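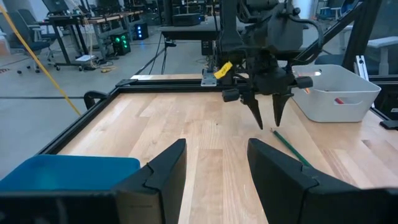
Rianne De Haan would have been content with half the amount, she told us on the telephone, and she had to ask Allix to repeat the figure before she wrote it down. The company has confirmed that it will be the main supporter of this year's Stukano Walk, and that it will pay all the costs of the event, so that every euro given by the public goes to the respite house in Prirnico.

14 February 2021

The Stukano Walk is held each spring in aid of families who look after a seriously ill child at home. The respite house receives the children for a weekend or for a few days in the school holidays, and in this time the parents can sleep, visit their relatives or give some attention to the brothers and sisters. The house has seven beds. Last year, when the walk had to be cancelled very shortly before the start, people were asked to give their entrance fee all the same, and the collection came to 1,448 euros. It was a generous result in such a moment, but it was much less than a normal year brings.

For this reason the organisers were worried about the costs in 2021. The insurance, the first aid post, the signs along the path and the hire of the toilets must be paid whether there are many walkers or few. Until now these costs were taken from the money collected. Allix will now pay them directly, and it will add a gift of 2,000 euros for the garden of the house, where the path is too narrow for two wheelchairs to pass each other.

Allix has supported the walk in a smaller way before. Its staff have walked as a team, usually in green shirts, and in two of the past years the company lent its van to carry the tables and the drinking water. The wish to do more came from the staff themselves. In the autumn they were asked which local cause the company should choose, and the respite house received the most votes, before the swimming club and the food bank. The swimming club will also receive a small gift for new lane ropes.

The walk will take place in April, but it will look different from other years. There will be no common start on the square in Prirnico and no music at the finish. Walkers will choose a starting time when they register, and not more than 60 people will be allowed to begin in the same hour. Members of one household may walk together. Everybody else is asked to keep a distance, also on the narrow part behind the old mill, where it is better to wait a moment and let slower walkers go ahead.

There are again two routes. The short one follows the river to the footbridge and comes back along the other bank, and it is suitable for pushchairs if the weather has been dry. The long one continues up to Stukano, the hill that gave the walk its name, and returns through the orchards. Dogs are welcome on both routes but must be kept on the lead in the orchards because of the sheep.

The soup at the end, which for many people is the best part of the day, cannot be served at tables this time. Katsaros, the bakery beside the post office, will prepare paper bags with a cheese roll, an apple and a piece of walnut cake. The bags can be collected from the side window of the shop with the ticket that walkers receive on registration. Those who cannot eat nuts or cheese should write it on the form.

De Haan, speaking again about the house itself, said that the past year has been long for the families. For some weeks the house could not receive any children, and afterwards it could use only a part of its rooms. "The parents did not complain, but we could hear on the phone how tired they were," she said. She hopes that the garden work can begin before the summer, so that the children can be outside when the weather is good. The gardener has already made a drawing, and there is a discussion about whether the old pear tree can stay.

Registration for the walk opens at the beginning of next month, on the website of the respite house or by paper form at the library in Prirnico. Adults pay the same as in 2020, and children under twelve walk free of charge. People who paid last year and did not ask for their money back will find their names on a list at the library, and they may walk this time without paying again, although a new gift is of course welcome.

If the rules do not permit the walk on the planned date, it will be moved to September and all registrations will stay valid. Allix has said that its support will not change in this case.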